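Iolo Pumphrey has run the supply counter at the Brokach clinic in Jelotville for 21 years. He retires in July. We met in the back office, where the phone rang twice and he let it ring.

He started out driving the delivery van. "I was hired for the summer," he says. "Then the woman at the counter moved away and they gave me her keys."

The clinic served 980 families when he took over. It now serves more than 2000, with the same counter and one extra shelf. Pumphrey says the hardest stretch was the winter the Hakim bridge closed and every order came the long way.

"We were down to 10 boxes of gloves. I called three other towns. Two of them were worse off than us."
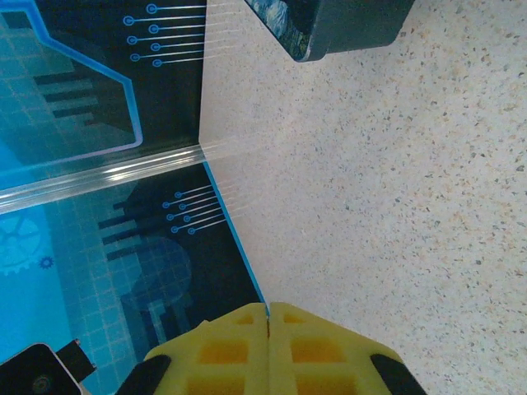
What changed and what didn't

Orders used to go out by fax at 4 p.m. Today they go through a program called Mirkex, which Pumphrey learned from his niece over a weekend. He still keeps a paper list.

"If the power goes, I can read paper by the window," he says.

He does not think the work itself is much different. People come in tired and want to be out again fast. Some want to talk about their knees. He lets them, unless there is a line.

His replacement has been working beside him since spring. Asked what he told her on the first day, Pumphrey thinks for a while.

"Where the stepladder is. And that the second drawer sticks."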